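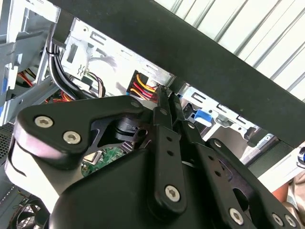
Figure 3. Open desktop computer case with a silver-grey metal chassis.

4.2 Repair, storage and the second life of office computers

The households in our survey keep old computers much longer than the official statistics suggest. In Sitard, where we visited homes and small offices until March, a desktop machine was often in its third place of use when we recorded it. Typically it was bought by an office, then passed to an employee, and after that to a relative or a neighbour. Each of these steps is informal and leaves no receipt, so it cannot be found in the sales data on which most earlier studies depend.

Desktop computers (Figure 3) have a special position among the devices in this study. Their case can usually be opened with common tools, and many parts can be exchanged one by one. Respondents who would never try to open a telephone told us that they had replaced a hard disk or added memory by themselves. The age of such a machine is therefore difficult to define. In the analysis we use the age of the case, as the owner remembered it, and we treat the age of the other parts as unknown.

Three kinds of place receive computers which are no longer wanted. The first is the municipal collection point at Rulel, which accepts devices without payment but closes at 16.00, too early for most working people. The second is the group of small repair shops in Sorine Street. The shops buy machines for parts and pay very little, yet respondents preferred them clearly to the collection point. The third is the home itself. Of the more than 1,000 devices in the sample, a large share was not in use and also not thrown away, but stored in a cellar, on a balcony or under a bed.

The reasons given for storage were not only economic. Many respondents mentioned private photographs and letters on the disk, and they did not trust that a shop would erase them. Others wished to keep the machine as a reserve in case the newer one fails. In the Pasichnyk district, where the flats are small, storage was less common and the median time between last use and disposal was 11 months. In the older districts with cellars it was 17 months. We consider that the available space explains a part of this difference, although income was not measured well enough to exclude its influence.

These observations have a consequence for the model in Section 5. A fixed lifetime for each type of device, as it is used in the national estimate, does not describe the stored machines, and we replace it by two separate periods, one for use and one for storage.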